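Pelletti Hand Gripper, two-finger, with soft pads
Sold by Lileo. Page updated October 20, 2018

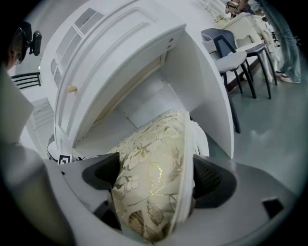

Jaunzems wrote in to ask whether the pads come off without tools, and whether the spare set is worth the extra money if you mostly pick up fabric.

Yes to the first one! They pull straight off the fingers and push back on until you feel a click. As for the spares, I'd say get them if you work with the thing every day. I wore through my first pair in March after over 3,000 grasps, and most of those were cushions, towels and folded shirts (I'm hard on my gear, so you may do better).

I've been using the Pelletti for household pick-and-place demos, the kind where you take something soft and put it away in a cabinet, over and over, until you're sick of looking at it. Soft stuff is a pain. A cushion folds up when you squeeze it, so you end up steering a fat wedge of stuffing by its middle, and with stiff fingers mine kept popping out sideways. These dark gray ones hold on nicely, even with slippery decorative fabric. I still drop one now and then when I rush the turn into the cabinet, so slow down there.

What I like: the trigger is light, and my hand doesn't ache after a long afternoon. What I don't like so much is the width. The white body is chunky, and if you're reaching into a narrow shelf you'll bump the sides until you get used to it. I'd love a slimmer one, Pelletti, if you're reading!

In the box you get the gripper, one pair of pads already fitted, a wrist strap and a printed setup card. The kit weighs 1,000 grams with the strap on. Spare pads come in packs of 5 pairs, and the Elletia carrying case fits it fine but is sold separately.

We have 41 in stock right now. Orders go out the next working day, and you can send yours back unused within a month.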